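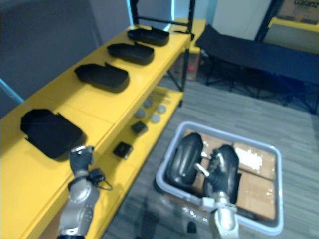
The yellow shelves, black trays on top, odds and ends underneath.

Wed 24 April

So I finally get to write about the yellow shelves! A few of you have been asking since November, when I mentioned (once, in passing, in a post about paint) that I wanted one long, low-fuss place to put all the small stuff that was living in coffee cans and old envelopes. It took me until now to get it sorted out, and I'm still not done, but I'm happy enough with it to show you.

First, the color. I went back and forth on it for ages. I had a gray unit picked out from Fudora and it was sitting in my cart for most of the winter, very sensible, very boring. Then Yevhen Derkach sent me a link to this one from Vrettos with no message, just the link, and that was the end of the gray. I love yellow. My kitchen timer is yellow, my rain boots are yellow, and I find I put things back where they belong when the place they belong is cheerful. Maybe that's silly, but it works on me.

The trays came separately. I knew I wanted black on the yellow, and I knew I wanted them low, so I could look down into them as I walked past without pulling anything out. I've had deep bins before and they're where screws go to retire. You drop a thing in, it sinks, and two years later you buy another one. A low tray can't hide much from you!

There are four of them in a row along the top, and I left gaps between them on purpose. My first try had them all pushed together at one end and it looked tidy for one afternoon. Then I needed somewhere to set down a roll of tape, and the tape went in a tray, and a pencil went in after it, and you know how that goes. With the gaps I can put something down next to a tray for a minute and deal with it later. They aren't all the same shape, either. One has a notch in the back edge, one is rounder and has a little tab sticking out behind, and the one at the near end is flat and wide. I thought I'd mind that they don't match. I don't, and the wide one is turning out to be my favorite, so if I ever buy more they'll be like that.

The lower shelf is where I've been lazy. I told myself it would be for boxes only, and so far the boxes are two tiny square black ones, which isn't much of a start. Then there are the gray discs. They came in a bag of bits from Levilo and I've been meaning to find them a home for weeks — they're the perfect size to scatter and the wrong size for everything else I own. A few thin sticks are back there too. I use those for stirring glue and for poking at things, and I never throw one out until it snaps.

I did think about labels. Pulteo has a label maker that a reader wrote to me about (thank you, I read the whole email twice), and I got as far as looking up refills. But I know myself. I'd label everything in one weekend and then move it all the weekend after. I'd like to live with it first and see what ends up where. If the same thing is in the same tray by summer, it can have its name on it.

One thing I got wrong was the floor. I swore nothing would go on the floor under the shelves, that was the whole rule, and there's already a small cardboard box down at the far end. It's going out with the recycling as soon as I've emptied it, and yes, I said that last week too.

Next up I want to do something about that lower shelf. I'm leaning toward one more tray, a shallow one, for the discs and sticks, and then the boxes can have the rest. If you have a favorite shallow tray that doesn't cost a fortune, leave it in the comments, and tell me how long it is, please, I always forget to check and then have to send things back.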